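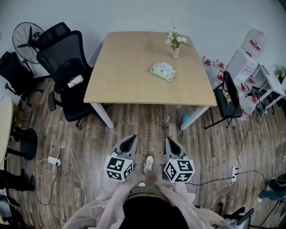
Chapter 2
Cleaning and Care of Small Work Rooms

Ga-eun Seol and Spyros Andreadis

Before you start

A small office room becomes dirty in a quiet way. Dust comes in on the shoes, it collects on the fan grille, and it stays under the chairs where the mop does not reach. The table usually looks clean, and so many workers wipe it last or forget it. In this chapter you will learn to do the work in a fixed order, so that no surface is left to luck.

After this chapter you should be able to:
- plan the cleaning of a room with one or more tables;
- choose between a wet wipe, a damp cloth and a dry cloth;
- move chairs and cables safely and put them back.

Words to know: tabletop, backrest, armrest, grille, power strip, residue.

2.1 Start with the tabletop

In the training rooms at Akard, learners begin with the table. First they take away the small things, such as cups, pens and papers. A vase of flowers is lifted with two hands and put on another flat surface, never on a chair. Then they wipe from the far edge toward the body in straight lines. One wet wipe is enough for a small table. When it becomes gray, fold it and use the clean side.

Wipes are easy to use, but they can leave a residue on light-colored tops. Go over the table once more with a dry cloth.

2.2 The floor and what stands on it

Chairs on wheels are rolled out before sweeping. Chairs with thin legs are lifted, because the legs can scratch the floor. Look at each seat before you move the chair, as people often leave small items there.

A power strip on the floor needs more attention. Do not mop near it. Sweep by hand along the cables, and tell your supervisor if a cable crosses the place where people walk.

Jin-sol Jang has supervised the rooms at Akard for many years. Her rule for new learners is to finish one room fully before they open the door of the next.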